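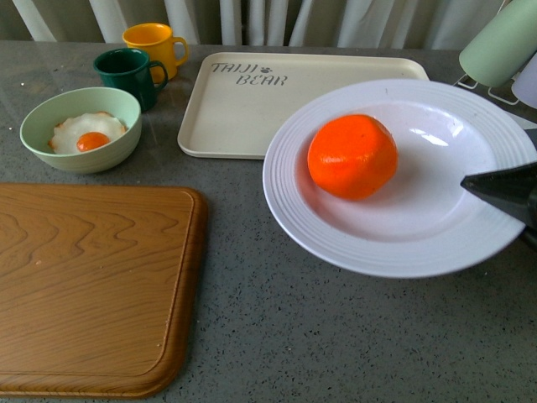
Rundthorpe Offertory Envelopes, Boxed Set

Loose change in the plate has its charm, mostly for whoever isn't counting it on Monday's behalf. The Rundthorpe set gives each household a numbered envelope for every week, plus extras for Christmas, Easter and the roof. (There is always a roof.)

Made by Skinard on uncoated cream stock, so a ballpoint works and so does the pencil stub from the pew. The gum is peppermint. We have had letters about the peppermint and we are keeping it.

Sold in cartons of 70 household boxes. Overprinting with your parish or diocese name is free on orders of two cartons or more – please check the spelling of your patron saint before you send it, as we print what we're given.

Loose envelopes, unnumbered: packs of 500, white or purple. The purple is a Lenten purple. Under fluorescent lights in the hall it goes a bit grape.
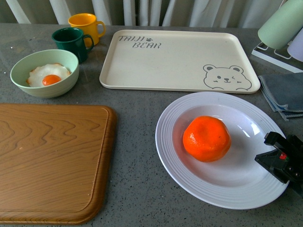
Jitaru wrote that the numbers on their boxes started at 47, and wanted to know whether the first 46 parishioners had been raptured. They had not. Starting numbers can be set on the order form, and a blank field carries on from your last order, so new parishes get 1 and everyone else gets whatever comes next.

Also fits: Nullell pew racks, standard and narrow. In the older narrow rack the envelopes stand proud by a finger's width and children will take them.

Allow extra time for orders placed in November.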